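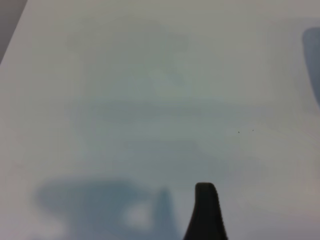 Fendari, the wrist camera and finger kit from Prarance, is now on general sale after a season with trial users, and we have had a set on the bench at Vurberg since December. The kit is sold to small workshops and teaching labs that already own an arm and want a close view of the grip point without building a bracket themselves. It consists of the camera module, a pair of dark fingers, the mounting plate, a cable loom and a licence for the recording software. The camera sits close behind the fingers, so a finger is in view at the bottom of the picture as a fixed reference, and at short range over a plain white surface the shadow beside it is large and soft. Small marks show up well at that distance: two dark specks to the upper right of the fingertip are plain enough to point at. Objects further out at the side of the picture are blurred, and a user who needs to identify them will want a second camera on a stand.

Fitting took 45 minutes with the tools in the box. The plate goes on first, then the camera, then the fingers. The printed guide has these in a different order and should be ignored on this point – Prarance says a corrected sheet is on its website. The whole assembly weighs 164 grams, which must be entered in the arm controller as tool weight before the first powered move. We left it at the old value for one run and the arm sagged slightly at full reach. The loom is stiff when new. Route it along the outside of the forearm and leave a loop at the wrist, or the last joint will pull on the connector.

Calibration is done from the software and needs a flat, pale surface in even light. The routine moves the arm through a set of short steps and asks the user to confirm the fingertip position at each one. It is slow, and there is no way to go back a step if a point is confirmed by mistake. Zhuoran Shen, who ran most of our tests, repeated it after each change of fingers and found that the results agreed closely provided the room lights were not altered between runs. A change from ceiling lights to window light was enough to make the software ask for a fresh calibration.
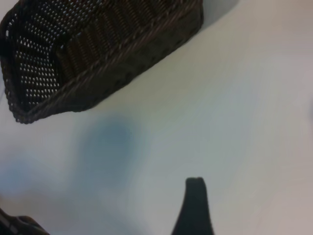

Our main handling test used household and packing items on a pale table, with baskets included as an awkward case. Open weave is hard for most vision software, as the table shows through the gaps and breaks up the edge of the object. A dark basket on a light table at least gives good contrast at the rim, and that is where the grip should be planned. The supplied detection model did well on boxes and tubs. On wicker it tended to mark the holes as separate objects until the minimum size setting was raised to 5 mm. That setting is in the advanced menu and is not mentioned in the guide.

The fingers taper towards the tip and flare at the base, a sensible shape for reaching over a rim. They have no rubber facing. Smooth plastic slipped in our tests at low grip force, and we ended up using Preda grip tape, cut to width, on the inner faces. The tape adds a little thickness, so calibrate again afterwards.

The software stores 3,000 short clips before the internal memory is full. It then stops recording with only a small amber icon as a warning – easy to miss if the operator is watching the arm. Clips can be exported over the network or by cable. Network export was reliable but slow, and we used the cable for anything longer than a morning's work.

Support is by email only. Replies to our three queries were correct and came within a working day. Spare fingers are sold in pairs, and the camera window can be replaced by the user with one screw.

Members who want to try the kit before ordering may book bench time at Vurberg through the usual form. Please state the make of arm and the controller version, and bring your own items for handling. The bench is free from nine in the morning, and Zhuoran can be asked for the settings file used in the basket tests.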